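Shopping for a Robot Before There's a Robot

How a small furniture shop learned to spend money slowly

I have bought three vans, a dust collector the size of a bus shelter and one very regrettable espresso machine for this business, and none of them scared me like the quote that landed on my desk in June. It was for a mobile robot. The idea was simple enough: a machine that could come along on our home deliveries at Tadwood, roll through a customer's rooms, find whatever had to be moved and tell us if the new piece would make it through the door.

My business partner, Tadeusz Wilczyńska, wanted to sign that afternoon. I wanted to lie down. We compromised, and he called Bogdan Urbańczyk, who plans equipment purchases for shops our size and talks faster than anyone I know.

"Don't buy the robot," Bogdan told us. "Buy the rooms first."

He meant simulated rooms. You rent software, build the kinds of homes you deliver to, and let a pretend machine go around in them for a month while your bank account stays right where it is. We went with a package called Lerora, at $873 a month, and I grumbled about it for a week (ask Tadeusz, he'll tell you it was two).
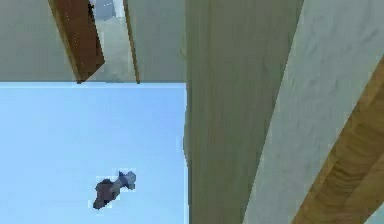
I'd expected something like a video game, all glossy and impressive. What we got was plainer, and I came to like that! You learn to look at walls and doors and wood grain the way a machine has to, from odd angles and with blurry edges, and you start asking much better questions of the people trying to sell you things. Can it tell a small dark item from a shadow? What does it do when a plank fills up half its view? The salesman from Stotham had answers for some of those. For the rest he promised to call back, and I'm still waiting.

The first thing that changed was our sensor budget. We'd been about to pay for the top camera package, because it was at the top of the list and we're weak people. After 30 practice runs Bogdan talked us down to the middle one and moved the difference over to training hours, a line I'd left completely blank. He was very polite about it.

The second was floor clearance. I had always thought of a house as furniture with some gaps in between, but the planning is all about the gaps — how wide, how straight, and what's sitting on the far side. A door that's swung open still takes up room. So does the arm of a couch in the next room over. We wrote both into our spec sheet and sent it out again, and two of the quotes came back different. Ratanaporn's went up. Stotham's came down, which made me suspicious, so I read it four times.

Then there's the stuff around the machine. Charging, a ramp for the van, insurance, a spare battery, somebody's time on the phone when it sulks. I put all of it in one spreadsheet, and it ran to 56 lines before I let Tadeusz see it. He scrolled down for a while and went out to sand something.
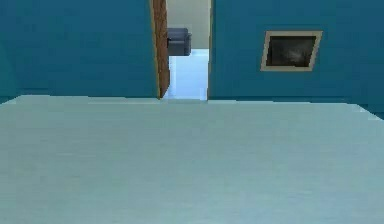 What I'd put in the budget first

Start with the rental month, and pay for it out of this year's money. If the robot never happens, you've lost a small amount and you know your doorways better.

Next, training. Whatever number you have, make it bigger. Our crew is good with chisels and patient with customers, but they'd never driven anything with a tablet, and I wasn't going to ask them to learn it on a Saturday for free.

Leave the machine itself for last. I know that feels backward, and Tadeusz still thinks so, but by the time we got to that line we knew which features we could skip and I had stopped being dazzled by the brochure. We've asked for a lease with an option to buy, and Ratanaporn has agreed to hold the price while we finish reading the service contract. I'm on page nine. There's a clause about carpets I want Bogdan to look at before anybody picks up a pen.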